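見学レポート:ロボットに仕事を教える現場に行ってきた
情報コース3年 ゼミ見学班

6月のゼミ見学で、私たちの班はDralilhamというスタジオの公開日に行ってきました。ロボットの学習用データを集めている会社Cumbergが、作業場をそのまま見せてくれる日です。班の希望調査では工場見学のほうが人気だったのですが、私はこっちに一票入れていたので、決まったときはかなりうれしかったです(工場派のみなさん、すみません)。

駅からバスで4つ目の停留所、そこから坂をのぼって到着。研究所っぽい白い廊下とIDゲートを想像していたら、大きな窓から外の光が入る、天井の高い部屋でした。中二階もあって、ちょっとおしゃれなオフィスみたいです。受付で参加費400円を払い、名札をもらって、靴のまま中へ。

最初の30分は説明の時間でした。ロボットアームを遠隔で動かしてお手本を集める方法は授業で習いましたが、ここのやり方では、人がグリッパーを両手に持って、自分で作業をします。コップを運ぶ、布をたたむ、箱を動かす。その動きをカメラで記録して、あとでロボットの学習に使うそうです。腕のほうのロボットがいなくてもデータが集まるというのが、私には一番の驚きでした。プロジェクト名はNugrohoといって、家の中の片付けが今のテーマだそうです。

説明のあと、いよいよデモです。テーブルのまわりに集まって、みんな急に静かになりました。

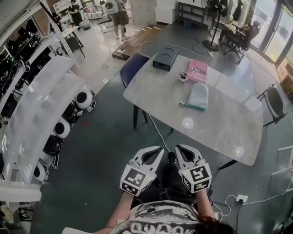
写真1 両手にグリッパーを持って机に向かう。白い立方体についているのが位置合わせ用のマーカー

机の上は本や小さなカップ、水色の布など、本当に家にありそうなものばかりです。グリッパーの指は白くてカーブしていて、内側に黒いパッドがついています。私はもっとカニのはさみみたいなものを想像していたので、丸っこくて少しかわいいと思ってしまいました。

気になったのは、やっぱり白黒のマーカーです。授業の課題でマーカー認識をやったときは、紙に印刷したものを机に貼っただけで、ちょっと傾けるとすぐ見失って泣きそうになりました。質問してみたら、立方体にしておくと手首をひねってもどこかの面がカメラに向きやすい、という答えでした。なるほど!帰りのバスで班の全員が「うちのもサイコロにしよう」と言い出したので、次の課題はたぶん工作から始まります。

それから、動きの速さの話もおもしろかったです。急いで作業をすると映像がぶれるし、ためらいながらやると、そのためらいまでロボットが覚えてしまうとのこと。記録は一回ごとに区切って保存し、あとで人が見て使えるかどうかを判定します。前の週に集めた590本のうち、判定を通ったのは91パーセントだったと聞きました。私はもっと落とされると思っていたのですが、慣れるまでの練習期間の分は最初から数えていないそうです。そこはちょっとずるい気もします(笑)。

後半は、グリッパー側のカメラの話になりました。頭の高さから見る映像だと、自分の手で物が隠れてしまうことがあります。そこで手元の視点も一緒に使うわけです。
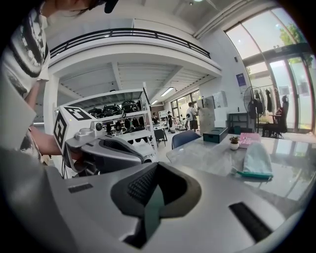
写真2 グリッパーのカメラから見た作業場。手前の黒い部分が網目模様のゴムパッド

広角なので、手元だけでなく部屋の奥の窓まで入っています。左のほうにはもう一つのグリッパーも見えていて、片方がもう片方を見ている状態です。両手の位置関係を確かめるのに使えそうだと思ったのですが、時間がなくて聞けませんでした。これは今回の心残りその1です。

心残りその2は、ゴムパッドの網目について。滑り止めだろうと班では話していたのですが、V字にくぼんだ形にも意味があるはずで、丸いものを持つときに安定するのかな、というところで話が止まっています。ここは予想なので、そのまま信じないでください。

収集した映像の整理には、Drarixという社内ツールを使っているそうです。作業の名前、使った物、失敗の種類などをあとから検索できるようにする、とのこと。地味な話に聞こえるかもしれませんが、私はここで一番メモを取りました。うちの班の実験データは「最新」「最新2」「本当に最新」というフォルダに入っていて、先月どれが正しいのか誰にもわからなくなったばかりです。帰ってすぐ、名前のつけ方のルールを作りました。

見学の前は、ロボットの勉強といえばモデルやプログラムのことだと思っていました。でも今回は、人が布を一枚たたむ動きをどう残すかという話がほとんどで、そこにこんなに工夫があるとは知りませんでした。自分でもやってみたくて、今は班で段ボール製の手持ちグリッパーを作っています。指の部分がすぐ折れるので、まだ消しゴムしかつかめません。次の中間発表までに、コップを持ち上げるところまで進めるつもりです。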